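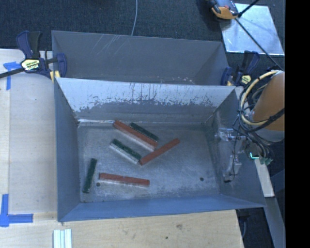 The disc golf course at Dolside Park will get two new holes this fall, and the long wait on the back nine should ease once they open in October.

The new holes run along the creek on the east side of the park, past the current 14th basket. One is a straight 300-foot par 3 with a low ceiling of maples. The other is longer and bends left around the old pump house, with out of bounds along the gravel path. Both will have a short tee for newer players and a long tee for league rounds.

"People have asked for something down by the creek for years," said Aishwarya Naidu, who runs the Thursday league. "It's flat, it's shady, and you can still lose a disc if you throw it badly enough."

The league had 47 players sign up this summer. Groups have been backing up at the 11th tee on most evenings, and Naidu said some cards were finishing in the dark by the end of the season. The new holes will be played between 14 and 15, and the later holes will be renumbered. New tee signs are being printed by Editz, the sign shop on Joseph Street.

Dernon Sports gave $879 toward the baskets. The parks department is paying for the rest and will clear the brush along the creek.

Holes 13 and 14 will be closed on weekday mornings while the work is going on. Players should skip from 12 to 15 at those times and stay off the service road. Evening and weekend play is not affected.

League cards will keep the current layout until the new tees are marked. Updated scorecards will be left in the box by the first tee.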